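Workcell Safety Reviewer, Nitix, Nostamstead site

Full time, on site, days. Posting reference 373.
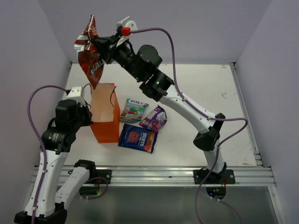 Nitix keeps a written operating standard for its two-arm tabletop cells, and we need a person to own it. The standard covers startup, handover between operators, cable routing, stop checks and the condition of the work surface. You will read it against what happens on the floor and change whichever one is wrong. A fair part of the job is routing: a purple cable that loops out past the elbow joint has to have enough slack for full reach and still stay clear of the rail, and the standard needs to say so in words an operator can use. The same goes for packing work, where an arm carries a snack packet over an open box while the other holds its gripper right beside that box. We want clear rules on shared space and approach speed.

What you will do

Inspect cells at Nostamstead and, twice a month, at Clekgate. There are 54 across both sites.
Keep the checklist current. It has 309 items - too many, and cutting it down is your first project.
Log near misses and write them up within two working days.
Train new operators on the stop procedure before their first shift.
Sit in on risk assessments for the Moulin line.

What we ask for

Two years in machine safety, maintenance or quality work. Working knowledge of ISO 10218 and of lockout procedures. Plain writing. You should be comfortable telling a shift lead that a cell stays off until a fault is fixed.

Programming experience is useful but not required. A driver's license is required - Clekgate has no bus service.

How to apply

Send a resume and one page describing a work rule you wrote or rewrote to Ľudovít Šindelář, Room 590, Nitix, Nostamstead. Applications close at 5 p.m. on the last working day of April. Interviews include a one-hour walk through the floor, so wear closed shoes.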